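Setting up the Morkau sandwich assembly kit: loading the racks and running the first order

These instructions are for customers who have received the Morkau kit on approval or under a service agreement. They assume that the arm has been fitted to the table and that the installer's checks are complete. Persons who have not read the safety sheet should not operate the arm.

Before you begin

Clear the table of packaging and wipe it with a dry cloth. Confirm that the arm software is at release 2,354 or later. Earlier releases do not recognise the slotted racks and will stop with code 115.

Use only the play food pieces supplied. Real food is not covered by the kit licence and will mark the finger pads.

Step 1. Load the racks

Stand each piece upright in its own slot. Round pieces should rest on their edge. Place lettuce leaves with the ruffled side uppermost, so that the fingers close on the lower part of the leaf.

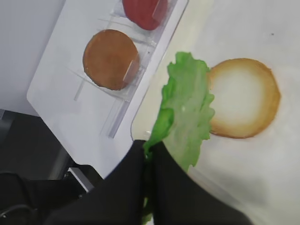 Do not force two thick pieces into one slot. The fingers need clear space on both sides, and a tight slot is the most common cause of a failed lift. Tomato slices and cheese may share a holder, provided that they do not lean against a divider.

Step 2. Teach the pick positions

Select Teach on the hand control and move the arm slowly until the open fingers are in line with the first slot. Press Store. Repeat for every slot in use. The control holds 1,024 positions, so old entries need not be deleted before each session.

Approach each slot at the lowest speed setting. If a finger touches the rack, press Stop, back the arm away by hand and store the position again.

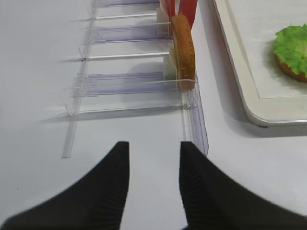 When all slots have been stored, run the dry cycle once with the racks empty. Gyu-bin Do of the Skustutia support desk recommends a second dry cycle whenever a rack has been moved, even slightly.

Step 3. Run a single order

Place the tray within reach of the arm and choose Single Order. The standard order begins with the bottom bun, followed by lettuce. Remain beside the table with one hand near the stop button until the fingers have opened and withdrawn. 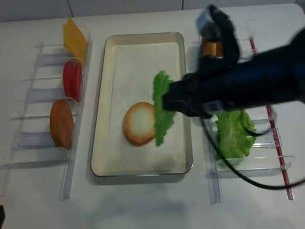
Lettuce held by the gripper beside the round slice in the tray.

If a leaf lands over the rim of the bun, this is acceptable and no correction is required. If it misses the bun altogether, lower the release height by one setting and repeat the order.

Step 4. Close down

Return the arm to its rest position before switching off at the wall. Record the number of completed cycles in the log. Finger pads are to be replaced after 2,000 cycles, and replacement pairs may be ordered from the Serkorstead office.

Questions about approval periods and service terms should be addressed to Su-bin Ham. Units on approval are to be returned by the end of October with both racks and the hand control.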